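Tutorials > Arm Software > Motion Planning

Keeping Your Planner Out of the Toaster: Collision Scenes for a Countertop Arm

January 6, 2021 - by Myrto Stamatopoulos
6 min read

I get asked a lot how I set up the planning scene for our kitchen counter, so let's just go through it. I'm using Bridus as the planner, but most of this carries over to whatever you've got.

Start with the stuff that never moves. Counter, backsplash, toaster oven, shelf on the right. I add each one as a plain box, a little bigger than the real thing. Don't bother with meshes yet! I spent most of August cleaning up a lovely mesh of the oven and the planner got slower and no smarter.

Next, the cutting board. It gets its own named frame (mine is board_frame) and every place pose is written relative to it. If the board gets bumped you fix one transform and you're done.

Then pad the arm itself. Set link padding to 30 mm for the first runs, and give the wrist cable its own fat cylinder, because the URDF has no idea a cable is there. 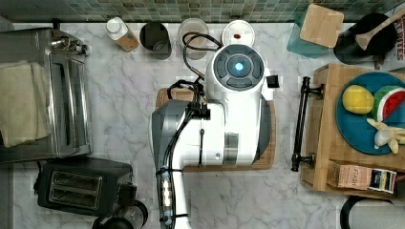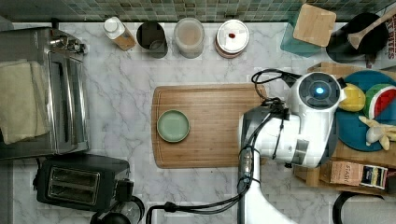

Toy food on the teal plate, cutting board in the middle, jars along the back.

Now the pick side. Put the target objects in the scene too, but turn off collision checks between the gripper fingers and the one object you're grabbing. Only that one, and only for the last bit of the approach. I forgot to switch it back on once and got a batch of plans that went straight through the lemon (very confident plans, too).

For the containers at the back I cheat and use one long box for the whole row. Dindo Sarmiento thinks this is lazy and models every jar separately. If you need to reach between them he's right - I don't, so I haven't.

Time to test. Run the planner offline from random start poses and save every failure with its seed. My last batch was 491 plans, and 237 of them failed on the first try, which looked awful until I sorted the log. Nearly all had the same cause: a wrist joint limit I'd typed in as 90 degrees when I was half asleep. So sort by failure reason before you touch any padding.

Once the log looks sane, bring the padding down a few millimeters at a time and rerun the same seeds. Stop when plans start skimming the oven box, then go back up one step. Save that scene file under a new name and leave the old one alone - you'll want it the next time somebody rearranges the counter.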